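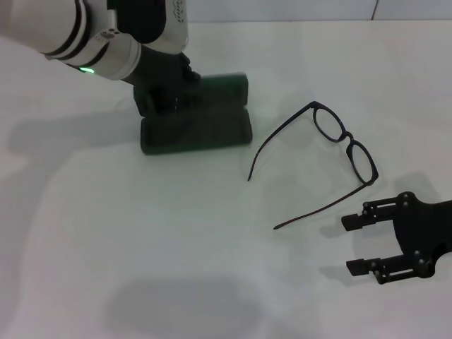 Count the failures by type, or don't give me the number

The result people quote from the Grolell work is 63. Out of 200 attempts at putting a pair of eyeglasses into a case with two arms, 63 ended with the glasses folded, inside, and the lid shut. I have heard that number used to argue that two-arm learning from demonstration is nearly there, and I have heard it used to argue that the whole approach is a dead end. Both sides are reading a number that can't carry either argument. I think the way we report success in manipulation research is the reason, and I think it could be fixed this year with very little extra work.

I should say where I stand. I worked on the Grolell task set, I helped write the scoring sheet, and I signed off on the 63. So I am complaining about my own work first.

The task is simple to state. A case with a hinged lid stands on a white table. A pair of glasses lies near it with the arms open. One robot arm holds the case and opens it. The other folds the glasses, picks them up, and places them inside. Then the lid is closed. A person does this without looking, usually while talking. We collected 692 demonstrations by teleoperation, trained one policy on all of them, and ran it 200 times.

An attempt was a success if everything was done at the end of the time limit. Anything else was a failure. That was the whole of our scoring sheet, and it is more or less the whole of everybody's scoring sheet.

The trouble starts when you watch the recordings. I watched all 137 failures in September, over the better part of two weeks. They have very little in common. In a large share of them the holding arm did its job, the lid came open, and the second gripper closed on the wrong side of a temple and pushed the glasses away across the table. In others the glasses were folded neatly and lifted, and then they met the rim of the case a few millimeters too low. There was a group where the case was held so firmly near the seam that it could not be opened at all. And there were a handful, fewer than I expected, where the policy simply stopped and waited for the clock.

Those are four different problems. The first is about seeing thin dark parts against their own shadows. The second is about knowing where the bottom of a held object is when the hand covers most of it. The third is about one arm choosing a grip that the other arm's job depends on. The fourth I don't understand. A person who wants to improve the system needs to know which of these is costing the most. A person who wants to compare our system with another one needs to know the same thing. The figure of 63 tells them nothing on either point.

Suppose another group runs the same task and gets 63 too. By the usual standard the two methods are tied. But theirs may lose nearly everything at the fold and ours may lose nearly everything at the rim. Put a better wrist camera on both and one will improve a great deal and the other hardly at all. The methods were never alike. The table in the paper said they were.

My proposal is plain. Break the task into stages before any trial is run. For the glasses I would use 6: hold the case, open it, fold the glasses, lift them, place them, close the lid. For each attempt, write down the last stage that was completed and, in a few words, what went wrong next. Publish the whole sheet along with the paper. The success rate can stay in the abstract where it has always been.

I have put this to a number of people and the objections are worth answering.

The first is that stages are arbitrary. Somebody else might split the task into four parts, or ten, and some policies may do things in a different order. This is true. A policy that folds the glasses before it opens the case has done nothing wrong, and the sheet should let it. But the success criterion is arbitrary as well. We decided that a lid resting on a temple tip was not shut. We decided on the time limit. An arbitrary choice that is written down can be argued with, and I would sooner have several of them on paper than one.

The second objection is labor. Scoring stages takes longer than scoring a yes or a no. It does. When I went back over our recordings it took me a few minutes per attempt, including the ones I had to watch twice. Collecting the demonstrations took months. Resetting the table between trials took longer than any scoring ever would. A field that will spend a season teleoperating can spend two weeks watching what came out of it.

The third objection came from Haoran Hou, who runs evaluation at Birkside and has thought about this longer than I have. His point is that partial credit invites abuse. Once stages are reported, somebody will average them, and a system that never once gets the glasses into the case will be described as 70 percent successful. He has seen it done on the Bakuvau assembly tasks, where a robot that reliably picked up a part and reliably dropped it came out looking better than one that finished the job a third of the time.

I think he is right about the danger and I have no full answer to it. The best I can offer is that the stages should never be added up. They are a record of where attempts end. A list of causes of death isn't a health score, and readers of such lists seem to manage without one. If a reviewer sees an average of stages in a results table, the reviewer should ask for it to be taken out.

There is a fourth objection that I hear less often and take more seriously. It says that end-to-end methods were meant to get us away from stages. For years robots were programmed as a chain of steps, each with its own module, and the chain broke at every link. A single learned policy has no stages inside it, so grading it by stages brings back the old way of thinking. There may be something in this. People who score a fold will be tempted to train a fold, then a lift, and before long there will be a separate network for each box on the sheet.

Still, a policy without stages is working on a table that has them. Glasses with their arms open don't fit in a case made for folded ones. The lid has to come up before anything goes in. Those facts belong to the objects, and the sheet only records how far along the objects got. How the policy is built inside is a separate matter and the sheet has nothing to say on it.

I would add one more column, and this is the part people like least. For each failure I would record whether a person standing at the table could tell, at the moment it went wrong, that it had gone wrong. In our recordings the answer was nearly always yes. The glasses slid, or the case tipped, and anyone could have seen that the attempt was lost. The policy went on with the next motion anyway - it reached for glasses that had moved, or closed a lid on an empty case. This seems to me the most important thing in all our data and there is no trace of it in the paper. A robot that fails the fold, notices, and tries again is a different kind of machine from one that fails and carries on. With a single number at the end of the time limit they can score the same.

It also changes what I would spend money on. Before I watched the failures I would have asked for more demonstrations. 692 sounded low to me, and every plot I have ever seen goes up and to the right with more data. Now I would ask for a smaller set of a different kind, with operators starting from tables where something has already gone wrong: the glasses upside down, one arm folded and the other not, the case on its side. Our operators were skilled, and when they made a mess of an attempt we threw the recording out. We trained on a world in which nothing slips. I can't prove that this is why the policy never recovered. It is the first thing I would test.

The team behind the Evangelista benchmark has told me they are willing to accept stage sheets as an optional attachment. I would like the attachment to be required, at least for any task involving two arms, where the number of ways to fail is larger and the causes are harder to guess from outside. Optional attachments get filled in by the people who least need to be asked.

As for our own result, the sheet for all 200 attempts now goes out with the recordings to anyone who requests them. I scored it alone, so it carries whatever mistakes one tired person makes, and I have marked the attempts where I wasn't sure which stage to write down. Most of the doubtful ones are at the fold. Whether a pair of glasses is folded when one temple has sprung back a little is a question I changed my mind on twice, and I would be glad to see a second person go through them and disagree.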